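La maison Kaimal, qui sommes-nous ?

Ouverte en 1892 comme relais de diligence, la maison Kaimal a vu passer des marchands de bestiaux, deux évêques et un cirque entier, dont la note n'est toujours pas réglée. Elle compte aujourd'hui 40 chambres, un ascenseur lent et une vue sur le lac que les brochures concurrentes photographient volontiers depuis notre terrasse.

Le groupe Stasska nous a rachetés il y a quelques années. Il a proposé un spa, un logo et un parfum d'ambiance. Nous avons gardé le logo.
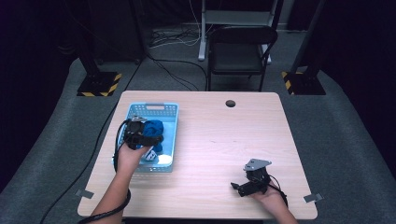

La Lettre de Kaimal, n° 200

Nos chambres sont simples : un bon lit, un bureau qui ne branle pas, des volets qui ferment vraiment. Les numéros pairs donnent sur le lac, les impairs sur la place et son marché, lequel s'installe à 5 heures du matin avec un enthousiasme que nous ne partageons pas. Des bouchons d'oreilles sont disponibles à la réception.

Le petit déjeuner est servi jusqu'à 11 heures. Le pain vient du village, la confiture de la cuisine, et le café a été changé en novembre à la suite d'un courrier abondant.
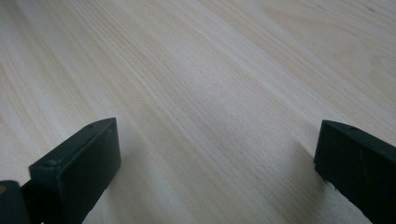
Si-eun Heo nous écrit que le nouveau café est « très supérieur à l'ancien, ce qui n'engage à rien », mais qu'elle reviendra pour la chambre 12 et pour le silence du couloir après 22 heures. Nous avons transmis à la cuisine la première moitié de la phrase.

La gare de Vengate est à 300 mètres, dont la moitié en montée. L'embarcadère de Jaltlow se trouve de l'autre côté, en descente, et c'est par là que nous conseillons d'arriver avec des valises. Les chiens sont admis, les enceintes portatives non.

Réservations par téléphone ou au comptoir, tous les jours, sauf pendant la sieste du standard.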